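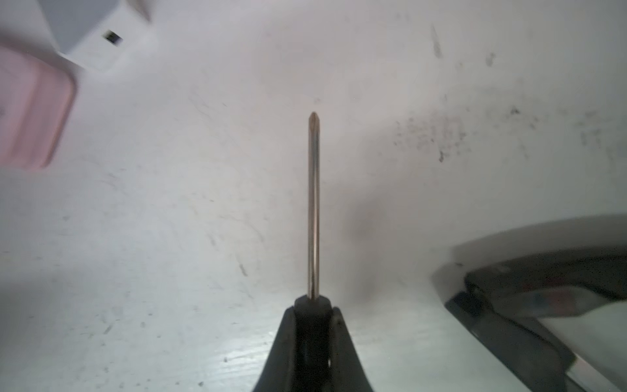 Gwenaël Renaud said the Bailly stretch was being fished far too hard at weekends and wanted the day tickets capped before the new season, not halfway through it like last time.

Fistley Fly Fishers
Minutes, 19 Dec 2020, held by phone

Minutes of the November meeting agreed. One correction, item 4 should read "upstream of the weir".

1. Day tickets
Carried on from Gwenaël's point. Long discussion. Baptiste Marty not against a cap but thinks the trouble is the bottom two pools and the rest hardly gets a line on it. Suggested rotating the beats. Gwenaël: tried before, people ignored the signs. Agreed in the end: cap of 9 rods a day on Bailly, members and visitors together, from opening day. No change on Faron. To be looked at again in June.

2. Booking
Urkeneo still letting people book the same beat twice if they do it on a phone. Baptiste has written to them, had a reply, no date for a fix. Paper book stays in the hut until it's sorted. Please write clearly, and put your car reg down as the farm has been asking.

3. Stocking
Quote in for spring browns. 600 fish in two lots, first in March if the river is down, second after the May bank holiday. Baptiste would sooner put fewer in and bigger. Gwenaël would sooner put none in above the footbridge at all and leave it to the wild fish. Voted. Two lots as quoted, all below the footbridge. Baptiste to confirm with the hatchery and ask what they charge for delivery, wasnt on the quote.

4. Catch returns
1,127 fish recorded for the season, both waters, nearly all returned. More than 50 members have not sent a card in. Reminder to go with the renewal letter. Proposal that no card means no renewal, not carried. Grayling numbers on Faron look well down but hard to say with so many cards missing.

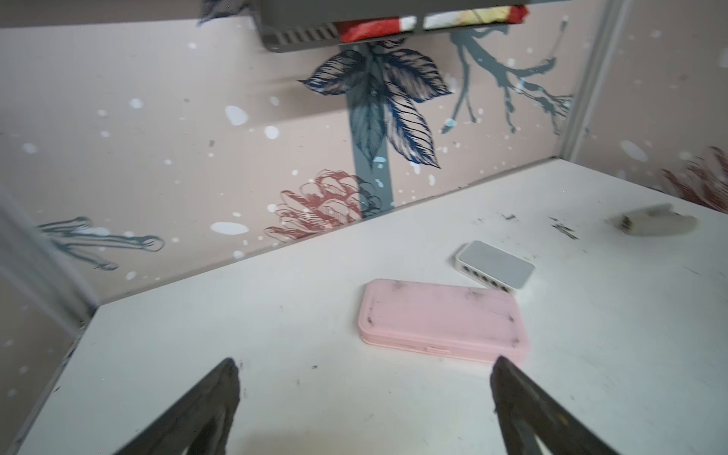
Pink case, white desk.

5. Bank work
Willow down across the run below the sheep wash. Landowner happy for us to cut it, wants the trunk left as it is and only the top taken off. Waders and gloves, chainsaw ticket holders only. Ranunculus not to be touched. Stile at the top car park is loose again, Gwenaël to have a look.

6. Barbless hooks
Rule as it stands says "barbless or debarbed where possible". Too vague. Reworded to "barbless or debarbed hooks on all club water". Passed, no one against. Also asked that nets be rubber mesh; left as advice for now. New wording to go on the permit and on the boards at both car parks.

7. Beginners' casting
Can't plan much until we know what is allowed. Pencilled for April on the field, not the river. Club has four 5 weights to lend, one needs a new tip ring. Lines are past it, Baptiste to price replacements, floating, nothing fancy.

8. AOB
Mink seen by the hut, raft to go back out. Cormorants, same as ever. Someone has left a landing net and a flask at the Bailly hut, collect them please.
Fly swap by post went well, will do it agian next winter.

Next meeting end of January, by phone unless told otherwise. Apologies to Gwenaël beforehand.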